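About Breltudero

Breltudero began in February, in the back half of a former shoe shop, with a borrowed urn and a French class that had been promised a hall and didn't get one. Muireann Daly was teaching that class. She rang her neighbour Farzad Nazari, who had the lease on the shop and not much in it yet, and they ran the first term there with everyone in their coats.

We're a small language school for grown-ups. These days we teach French, Persian, Vietnamese, Hungarian and Irish to over 200 students a year, most of whom live close enough to walk or come in on the bus. Some are learning for a trip, some want to talk to their in-laws at last, and quite a few just missed being in a classroom (we understand completely!).

Our teachers

Muireann still takes the beginners' French and the Irish conversation group. Elaheh Esfahani looks after Persian at every level and will happily lend you a novel well before you feel ready for it. Kornél Juhász teaches Hungarian, and Lợi Hồ joined us for one term of Vietnamese and has kindly never left. Farzad does the bookings, the bills and the biscuits, so if you phone us it's most likely his voice you'll hear.

Classes are kept to 24 at the very most, and the conversation groups are a good deal smaller. Each course runs in the evening for 2 hours with a proper tea break in the middle – please don't skip it, as a lot of the best talking gets done then.

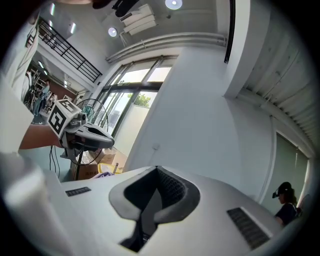

Coming along

You're welcome to sit in on a first class before you enrol. There's no test and no homework for that one, and you can sit wherever you like. Our lending shelf is open to all students, and the Persian corner of it has grown to 40 titles thanks to Elaheh's cousins.

The front door opens at half past five. Ring the bell if it's stiff – it sticks in wet weather – and one of us will come down and let you in.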